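Ospina Forums > Games > Cozy and Life Sims
Thread: Is the Indora winter map worth starting over for?

mapleloaf
I've been putting this off for weeks, so I'm finally going to ask. I have 341 hours in Indora on the original valley map, and I love my little town to pieces (the bakery street took me most of a month!). The winter map looks gorgeous, but from what I can tell you can't carry a town across, only your character and the clothes. Has anyone here made the jump, and did you miss the old place? I play on the couch in the evenings, an hour or so at a time, so starting from a tent and a bucket again is a bigger deal for me than it might be for some of you.

tugboat_ned
Made the jump in October and haven't been back. The first two hours are slow, I won't lie to you, but after the frozen harbor opens up it's a different game. Fishing through the ice is so much better than the valley fishing. Do keep your old save in its own slot, though. The menu will happily offer to write over it.

quietharbor7
I'm going to disagree with Ned, kindly. I found the winter map pretty thin. There are only 7 neighbors until you build the lodge, and they say the same things every morning. The lodge costs 2265 coins, and on that map it takes forever to earn, with no orchards and hardly any bees. I went back to my valley and felt like I'd come home from a long wet camping trip.

tugboat_ned
You were selling the fish raw, weren't you? Smoke them first. I had the lodge up before the second thaw.

quietharbor7
I was not selling them raw, thank you! I had two smokers going. My point is that the money is the only thing to do until the lodge is built, and that's not why I play these.

biscuit_era
Can I ask a side question while everyone's here? Is Milow still the studio doing the updates? I thought I read that Loltex had taken over the console version, and mine has been stuttering whenever it snows.

tugboat_ned
Milow does the game, Loltex does the console port. Turn off drifting snow in the display settings and it clears right up. It still snows, it just doesn't pile against the fences.

biscuit_era
That fixed it, thank you so much! I'd been blaming my poor old TV. 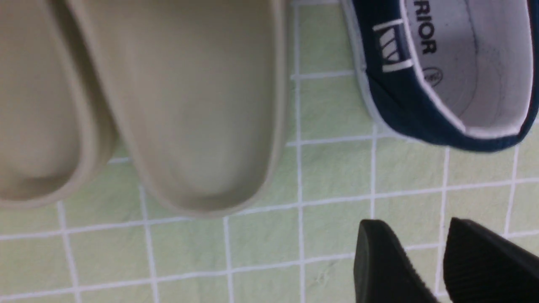
mapleloaf
The wardrobe is what worries me most now, silly as that sounds. My character has been running around the valley in summer things since the very beginning, and if clothes are all I get to bring, I'd like them to be of some use up there – does footwear count toward the warmth bar, or is it only coats and hats? I've dressed her more or less like me, and my own shoes are beige slides and navy canvas sneakers with white trim, so you can guess how ready she is for a frozen harbor. I do have 200 cloth saved up on her, if that comes along too.

quietharbor7
Footwear counts, and slides give you nothing at all. Cloth stays behind, I'm sorry to say, so spend it before you go. Sew the lined boots at the valley tailor and wear them across. On that much I think Ned and I will agree.

tugboat_ned
We do agree. Boots first, then mittens. I still say she should go.

mapleloaf
All right, you've talked me into half of it. I'm going to make the boots tonight, copy my save to the second slot, and give the winter map until the harbor opens. If I hate it I'll come back here and let quietharbor7 say so – and Ned, I may need your smoker layout.

tugboat_ned
Will post it after supper. Put them downwind of the tent.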